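Foro Equipamiento y compras » Brazos para sutura: ¿presupuesto cerrado o por fases?

nudo_plano
Nos dejan 4.000 euros para pinzas de repuesto y yo lo gastaría todo en Wannasri — las articuladas, sí. ¿Cómo lo veis?

pudulis_taller
Yo no. Girkton pide unos 470 por pinza y te las sirve de una en una. Pide 3 y espera a mayo.

nudo_plano
Ya, pero mirad a qué distancia trabajamos de los puntos: 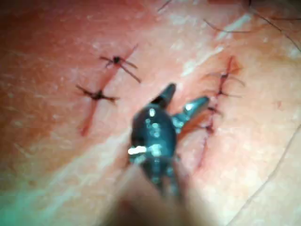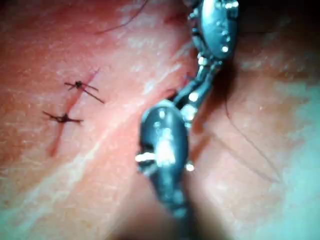 Con hilo oscuro y pinza metálica que brilla, yo no ahorraría justo en la punta.

render9
¿Y el mantenimiento va dentro de esos 4.000 o aparte?

nudo_plano
Aparte. Sale de la partida anual de servicio, que se firma el martes.

pudulis_taller
Pues entonces menos prisa todavía, sigo pensando que 3 y a esperar. Y pide los plazos por escrito, que a mí me tuvieron 9 semanas colgado.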